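The 3 p.m. problem

I gave up afternoon snacks in March, for about as long as it takes to boil a kettle. So this is more of a post about what I've been eating between lunch and the train home, and why I've started baking again.

A bit of background for anyone new. I moved over to the Urdale office at the end of summer, and the nearest decent bakery is now a 25-minute walk each way. My old building had Padilla's downstairs (cheese and Vegemite scrolls, still warm if you timed it right!) and I didn't realise how much I leaned on them until they were gone.

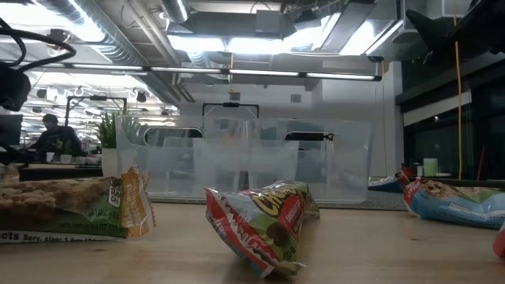

Lorna Maglaya
Writer, home baker and keeper of this blog

By mid-afternoon I'll eat pretty much anything in a packet. Cheetos, a granola bar, whatever's going. Then I'm starving again by the time I get to Lurnon station, and dinner turns into toast.

So, slices. My mum made a date and oat slice every fortnight when we were kids, and I finally got the recipe off her over the phone, which took ages as she measures everything in "the blue cup". I reckon the blue cup is a bit under 200 mL. My first go was so crumbly I ate it with yoghurt and called it muesli. The second had more golden syrup and five extra minutes in the oven, and it held together beautifully — even after a train ride at the bottom of my bag.

I cut it small, wrap two pieces in baking paper and leave the rest in the freezer. It's still sugar, I know, but it gets me home in a much better mood.

Next up is a savoury one with zucchini and sharp cheddar. If you've got a favourite that doesn't go soggy, pop it in the comments, and tell me what size tin you use!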